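Snack drawer confessions and the great pantry clean-out

Posted Apr 2, 2017

So I finally did it. I have been saying since January that I was going to clean out the pantry and go a whole month without buying a single snack on the way home from work, and I got through most of March before I cracked at the gas station on Kolberg. It was a bag of salt and vinegar chips and I ate them in the car with the radio on. No regrets!

But let me back up, because a few of you asked in the comments how this whole thing got started. It was my bank's fault. They have that new page where your spending gets sorted into little colored slices, and one of mine said "convenience stores" and the number next to it was $132. For one month! I don't even remember most of it. I remember a pretzel, and a lot of gum. I sat there on the couch trying to work out what else I could have done with $132 and then I got up and had a cookie, so you can see the kind of person we're dealing with.

My first idea was to quit cold turkey, and Thu Từ (hi Thu, I know you read this) told me over lunch that I would last two days. She was generous. I lasted until about four o'clock, when the whole office smells like somebody's microwave popcorn and you'd sell your own shoes for a handful. So we made a new rule over the phone that night. I could have all the snacks I wanted as long as they came out of my own kitchen, and I could only stock up once every two weeks, from a list, at a real grocery store.

That meant I had to find out what was in the kitchen already. Oh boy. The pantry in this apartment is the deep kind where things go in the back and start a new life. I pulled everything out onto the floor and sat in the middle of it with a trash bag and a podcast. I found three open boxes of the same crackers. I found a jar of candied ginger from when I was going to make that cake. There was a can of water chestnuts that moved here with me from the old place on Oberholzer, and I'm pretty sure it had moved once before that. Sesame candy, half a bag of marshmallows you could have used as a doorstop, and so, so many packets of soy sauce.
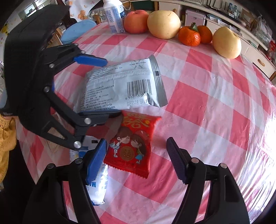
Anyway, the system I ended up with is pretty simple. Anything sweet goes in the left basket, anything salty goes in the right one, and the stuff for work lives in an old shoebox by the door so I grab it with my keys. The shoebox has been the best part by far. When it's right there I take it, and when it's in a cupboard I forget it exists and by lunchtime I'm standing at the vending machine again with a dollar bill it won't accept.

I do the big shop at Wokley now, mostly for the bulk bins. If you haven't been since they moved the registers, go! You can get roasted peas and those little rice cracker mixes and dried mango that doesn't have a coating of sugar on it. The wasabi peas are a bit sad, I'll be honest with you, they've gone soft both times I bought them. The sesame sticks are perfect. Don't go right after work because the line for the bulk scale goes all the way back to the bread.

I also tried making my own granola bars, which everybody on the internet says is so easy. Well. The first batch was granola, no bars. The second batch was one single bar the size of the pan and I had to go at it with the big knife. I think the trick is pressing it down hard while it's warm and then leaving it alone in the fridge overnight, and leaving it alone is where I fall down. My sister uses dates in place of the honey and hers come out like something you'd pay for, so that's next.

As for the money, I looked at my little colored slices again last night and the convenience store one is down to $7 for March. That's the chips, a coffee, and one more pack of gum. I did spend more at the grocery store, so it isn't all savings, but I also ate a lot more almonds and a lot fewer things that are orange. I'm calling it a win.

Next up is the freezer, where I know for a fact there's a bag of something green with no label on it. If anyone has a good recipe for using up candied ginger please leave it below, I have enough for a small bakery. Also Marcy, I haven't forgotten about your cake tin, it's on the chair by the door and I'll bring it over soon.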